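Minutes of the safety and faults meeting, plate handling cell
Held on 20 July 2018, meeting room at Sostex
Present: cell operators, maintenance, one representative of Rieger (grippers), one of Greker (controls)

1. Previous minutes
Accepted with no changes.

2. Fault 362
The cell stopped in the middle of a plate transfer. The control log shows that the left arm reported "grip closed" while the right arm had already begun to open. One plate fell on the tabletop and broke. No person was inside the enclosure. The operator pressed the stop button and waited for both arms to be still before opening the door, as the procedure says.

Greker explained that the message from the left arm came almost 40 milliseconds too early. Rieger does not agree that this is the only cause and asks also to check the finger pads for wear. Both points stay open.

3. Cleaning of fragments
Small pieces were found later in the rails. Maintenance asks that the rails are vacuumed after every breakage, and that the one who cleans wears gloves.

4. State of the work
The transfer and rack tasks are run in the Ara program. 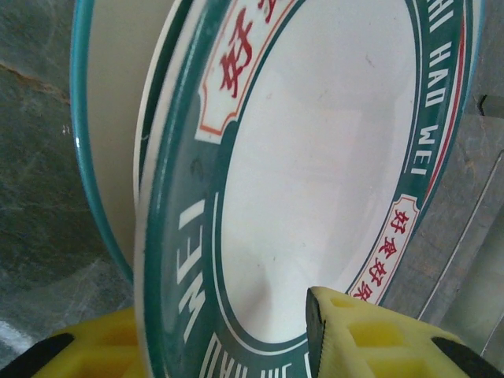
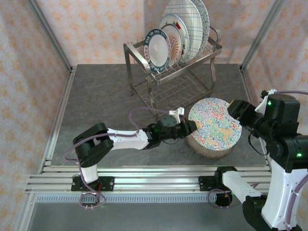

Rack and plates, same cell: 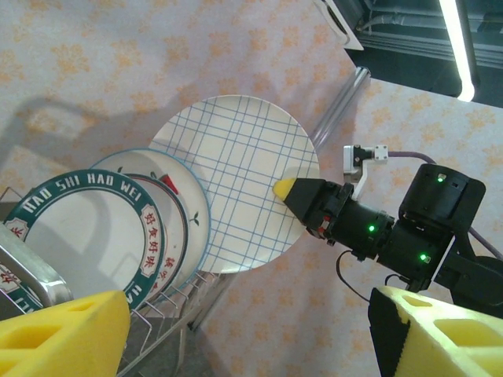
It was decided that the speed of both arms stays reduced until Greker delivers the corrected timing. Handover from one arm to the other is allowed only with an operator at the stop button.

5. Actions
Greker: corrected timing, within 2 weeks.
Rieger: inspection of pads, and 2 spare sets to be sent.
Maintenance: new text for the cleaning instruction.

Next meeting in September, the day will be sent by mail.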